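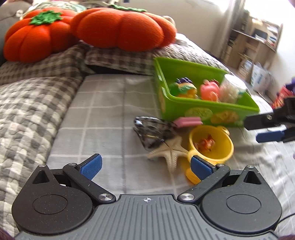 Figure 4.1 Starfish, spectacles and a toy pot on the bed, with the green basket behind.

Chapter 4: Getting from what you see to what you do

I wrote my first grasp planner in a very cold office in March, and it was dreadful. It took in a picture, drew a box around anything it recognised, aimed for the middle of the box and closed the fingers. On a bare desk it did fine. Then my colleague Saoirse Daly tipped the contents of her bag over the same desk and it spent the whole afternoon grabbing at the gaps between things.

So this chapter is about mess! We'll build a small program called Gritent, which reads images from a camera mounted behind the fingers and works out what the hand should do next. If you did the exercises in Chapter 3 you already have the loader and the clock code, and you can carry on in the same folder. If you skipped them (I know some of you did), go back and do at least the one on timestamps. Everything here leans on it.

Gritent has 2 halves. The first looks at the picture and guesses where things are. The second takes those guesses and chooses a short run of moves – open, slide left, come down, close. I like to keep them in separate files, with a plain list passed between them, so that when the hand goes somewhere silly I can print the list and find out which half to shout at.

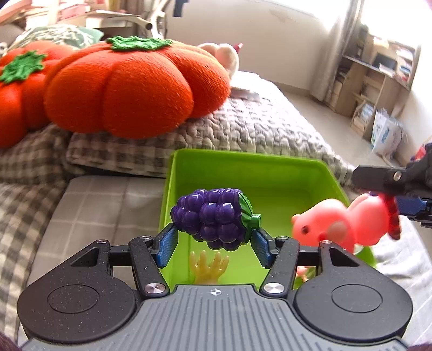
Why does Gritent plan a short run of moves when it could plan one at a time?
Single moves planned separately tend to disagree with each other, so the hand dithers. A short run keeps it on one idea for long enough to get somewhere, and we throw the rest away when a fresh picture arrives.

How short is short? Our training clips are cut to 400 images each, and Prasetyo Ismail, who wrote the cutting tool, will tell you that's far too many to plan over in one go. We'll start with runs of 44 steps and make them shorter as we get braver. Do try a silly value as well, just to watch it go wrong.
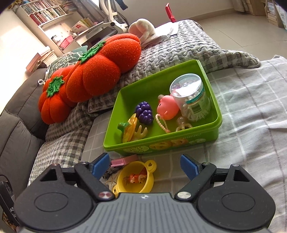
Labels are where I lost most of my first year. I wanted one tidy name per object and one tidy outline, and real clutter doesn't care what I want. Take the clear tub with the lid, the one with cotton swabs and beads inside it. Should the program mark the tub, or the beads it can see through the wall? For picking up, the tub is the thing, and the beads only matter if you plan to take the lid off. We'll write that down as a rule in section 4.2 and then argue about it in section 4.3.

Open a new file, call it look.py, and let's load some pictures.

1870 shares | 2 comments

Slavica Vukčević
I used this chapter with my evening group and the printed list trick saved us hours. Is section 4.3 up yet?

Syafiqah Yusof
My hand still dithers at 44 steps, but much less than before – thank you!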